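# Calari's melon growers bring back the Lục after 31 years

The Lục melon is back in Calari, and the town could hardly be happier about it! Growers in the valley picked the first full crop in 31 years this August, and by the time the market at Tutside opened its gates at 7 a.m. the line ran past the old ferry office and halfway up the hill.

Small, green and very sweet, the Lục used to be grown on nearly every plot between Calari and the river. Then came a run of wet summers, a wilt that got into the soil, and buyers who wanted a bigger fruit that could sit in a truck for a week. The last commercial field was plowed under and most people assumed the variety had gone with it.

Elsa Suominen didn't. She moved to the valley as a schoolteacher and kept hearing older neighbors talk about a melon she had never tasted, so she started asking who might have saved seed. Two years ago she was handed a jam jar from the back of a pantry in Jisari, the next village over. Inside were 19 seeds.

"I drove home at about half the speed limit," Suominen said, laughing. "I had them on the passenger seat with the belt on."

Nine of the seeds sprouted. She raised the seedlings on a kitchen windowsill, moved them out under old window glass in May, and ended that first summer with enough seed to share with four other growers. This year the five of them planted on raised beds well away from the old wilt ground, and the weather did them every favor it could: warm nights, a dry July, and a good soaking just when the vines were running.

The final count for the season came to 961 melons.

"I'd have been thrilled with half that," said Tadeusz Tomaszewski, whose family farmed the Lục until he was in his twenties. He cut the first one open on the tailgate of his pickup and handed slices to whoever was standing there. "My sister took one bite and had to go sit down. It's the same melon. It's exactly the same."

So what does it taste like? Pear, mostly, with a bit of honey and something sharp near the rind that keeps you reaching for another piece. The flesh is pale and crisp, closer to a cucumber than a cantaloupe when it's young, and it softens after a few days on the counter. Old-timers eat it with salt. Kids at the market were eating it with both hands.

Ayten Gündoğdu, who runs the lunch counter across from the market hall, bought two crates before breakfast and had a cold melon soup on the board by noon. It sold out in under an hour, and so did the second pot. She's already pickling the rinds with mustard seed and dill, the way her mother-in-law taught her, and says the jars will be ready in October.

"People came in and told me stories the whole time they were eating," Gündoğdu said. "Weddings, school picnics, somebody falling in the river with a melon under each arm. I heard that one from three different people, and each of them said it was their uncle."

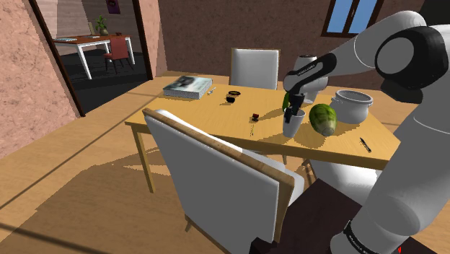 *A green, melon-like object beside a white cup on a light wooden table.*

Demand was so strong that the growers held back a share of the crop for seed before the gates opened, and they're glad they did. Kaja Adomaitis, the youngest of the five, spent the following days scooping, rinsing and drying seed on every flat surface in her house, including the ironing board and the top of the piano. Packets will go to households in Calari and Jisari over the winter, free to anyone who promises to bring some seed back the next fall.

Adomaitis has also been writing down everything the older growers remember, from when to pinch the vines to the sound a ripe one makes when you knock on it. (A low thud, apparently, and you do get better at hearing it.) The notes will be printed up and tucked in with the seed packets, along with a few recipes.

There's a bigger planting in the works, too. Three more families have offered land on the east side of the valley, where the soil has never had the wilt, and the Tutside market has set aside a full row of stalls for next August. Aniela Cieślak, the market manager, is hoping for a proper melon supper with long tables down the middle of the hall, as there used to be when she was small.

"We've still got the tablecloths," Cieślak said. "I checked."

Anyone who'd like seed can leave a name at the market office, mornings only. Gündoğdu is taking orders for the pickled rinds at the counter.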